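Accueil | Actualités | Entretien de la maison | Communiqués | Contact

Sestum étend à l'ensemble du pays la reprise des bidons de produits d'entretien

L'entreprise Sestum, qui fabrique des nettoyants ménagers concentrés, annonce l'extension de son service de reprise des bidons vides à l'ensemble de son réseau de distribution. Le dispositif, mis à l'essai dans 3 magasins de la chaîne Goossens, sera proposé dans 80 points de vente d'ici au mois de décembre. Il concerne les dégraissants, les nettoyants pour sols et les lessives liquides de la gamme Kelon.

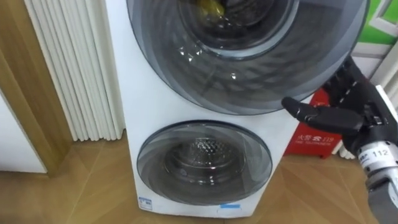
Les lessives constituent la part la plus importante des volumes repris pendant la période d'essai. Sestum indique avoir adapté leur dosage à la diversité des équipements domestiques, du lave-linge classique à hublot unique jusqu'aux appareils blancs à deux tambours superposés, dotés chacun de sa propre porte ronde. Le bouchon doseur a été redessiné en conséquence et comporte désormais une graduation intermédiaire pour les petites charges. Les bidons de l'ancien modèle restent acceptés à la reprise, avec ou sans bouchon.

Le fonctionnement du service demeure inchangé. Le client rapporte le bidon vide et refermé à l'accueil du magasin, où il reçoit un bon de réduction valable sur l'achat d'une recharge de la même gamme. Les contenants ayant servi à un autre usage ne peuvent être acceptés, de même que ceux dont l'étiquette a été retirée. Aucun ticket de caisse n'est demandé. Les clients professionnels doivent se présenter au comptoir qui leur est réservé — les horaires en sont affichés à l'entrée de chaque magasin.
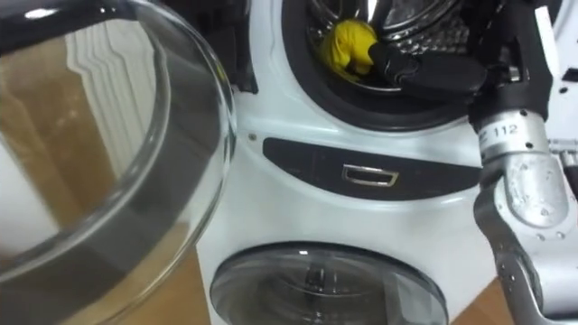

Les bidons collectés sont acheminés vers le site de Gondska, où ils sont triés, lavés puis contrôlés. Ceux qui présentent une fissure ou une déformation sont broyés et la matière est réemployée dans la fabrication des bouchons. L'installation peut traiter 900 bidons par jour. Une seconde ligne de lavage est à l'étude ; la direction de Sestum précise qu'aucune décision n'a été prise à ce stade et que le calendrier dépendra des volumes enregistrés au cours des prochains mois.

La société Goossens a confirmé pour sa part que 100 membres de son personnel suivront une formation consacrée à la réception et au stockage des contenants. Les produits d'entretien contenant de l'eau de Javel et les détartrants demeurent exclus du dispositif. Ils doivent être déposés, comme auparavant, dans les centres de collecte habilités.

La liste des magasins participants sera publiée au fur et à mesure de leur ouverture au service. Elle pourra également être consultée à l'accueil des points de vente Goossens.

Dernière mise à jour : 29 août 2020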